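From: Hanna Tokarz
To: Grastevside Neighbors list
Date: Fri 11 November
Subject: Re: [grastevside] cans in the blue bins again

Oranuch Panyasiri wrote:
> Does anyone know if we're supposed to crush cans before they go in the
> blue bin? My old building in Somboon wanted them flat and my sister's
> building won't take them flat. Also the Drolis truck skipped our side
> of the street on pickup day, is that just us?

Hi Oranuch (and everybody else who wrote me off list!),

It's not just you, they skipped us too, all the way down to the Parport Street corner. I called Drolis this morning and got a very nice guy who said the route changed and our side is now the second pass, so the truck comes after lunch. Leave the bins out, please don't drag them back in at noon like I did.

As for the cans, I asked him that while I had him on the phone. They want them whole. The sorting line over there goes partly by shape, and a flat can rides along with the paper and ends up in the wrong bale. Your old building probably hauled to a drop-off place that paid by weight and wanted to save space, so you weren't doing it wrong, it's just a different setup.

Empty them out, give them a quick rinse if they had something sticky in them, and toss them in loose. No bags! He said that one twice. If you have a big pile after a party, the drop-off behind the library takes up to 100 cans per visit and they don't care what shape those are in.

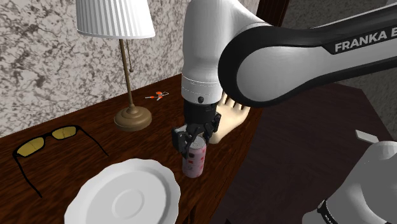 Do the tall skinny cans go in with the regular ones?

Same bin, same rules, any size of drink can is fine.

Oh, and the bigger bins are supposed to come in January. I signed up number 215 and number 235 already, so if you want one too, write me back before the weekend and I'll add you to the sheet.

Hanna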